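## 7. Falha ao retirar ou inserir o suporte de disco (erro 39)

Versão de outubro. Falta a revisão da Svenja Bühler, mas serve já para o turno. Célula Stiron, garra Vetier, software Gramelum.

Quando aparece: a garra fecha no suporte, o braço sobe e o esforço passa do limite. O programa pára com **erro 39** e a garra fica fechada. Não abre sozinha. É de propósito, para não deixar cair o suporte em cima da placa-mãe.

> **CUIDADO:** com o erro 39 activo o braço continua com os motores ligados. Mãos fora do alcance da garra até a paragem de emergência estar carregada. Já tivemos um dedo entalado.

### 7.1 Antes de mexer

1. Carregar na paragem de emergência. Esperar 9 segundos.
2. Confirmar no painel Gramelum: estado `PARADO`. Se disser `PAUSA` não chega, repetir o passo 1.
3. Apontar o último ponto do programa. Depois do reset perde-se.
4. Ver por onde passam os cabos no chão e na bancada.
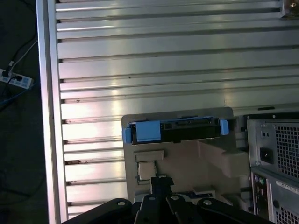

O erro 39 vem quase sempre do berço e raramente da garra. Suporte mal assente, um dos lados mais alto, e a garra apanha-o torto. Verificar primeiro as duas patilhas azul-claras, uma em cada ponta do suporte preto: têm de estar à mesma altura em relação à peça bege. Se uma estiver levantada, pressionar com o dedo até assentar, sem forçar. Verificar tambem se a peça bege está encostada ao painel de alumínio; se houver folga, a posição ensinada já não vale nada e é preciso refazer o ponto (secção 5). Cabos da régua de tomadas: afastar do curso do braço, não puxar pelas fichas.

### 7.2 Libertar a garra

1. Segurar o suporte pela parte de baixo com uma mão. Com a outra, rodar a chave Haslinger para `MANUAL`.
2. Soltar a paragem de emergência, confirmar a mensagem.
3. Abrir a garra em passos de 3 mm. Nunca usar `ABRIR TUDO` dentro da caixa.
4. Suporte solto: tirá-lo à mão, pousar na bancada.
5. Subir o braço em Z, velocidade mínima, até sair da caixa do computador.

**Nota:** se o suporte não sai depois de 12 mm de abertura, parar. Chamar a manutenção. Nada de chaves de fendas.

### 7.3 Prisão dentro da caixa aberta

O pior caso. Se o suporte azul prende num cabo e o braço sobe, vai o cabo SATA atrás, e às vezes o conector da placa.

- Desligar o computador da corrente antes de tocar em qualquer coisa lá dentro.
- Seguir com os olhos cada cabo que passe junto do suporte. O azul-claro é o que engana mais, confunde-se com o plástico.
- Prender os cabos soltos com fita antes de retomar.
- Uma só pessoa com mãos na zona, e essa pessoa é que tem o comando.
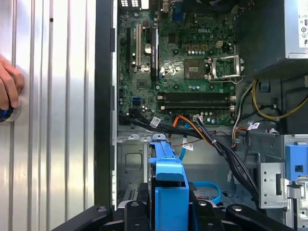

*Fig. 7-2: Suporte azul entre os dedos da garra, com os cabos SATA por perto.*

### 7.4 Retomar

1. Chave em `AUTO`, reset do erro.
2. Correr o ciclo em vazio, sem suporte, velocidade reduzida. Quase 12 minutos, não saltar.
3. Correr 3 ciclos com suporte. Se o erro voltar num deles, célula fora de serviço e registo no caderno.
4. No registo: ponto do programa, lado que prendeu, valor de esforço lido no paniel.

Limite de esforço: não aumentar para "despachar" o erro. Só a Svenja altera esse parâmetro.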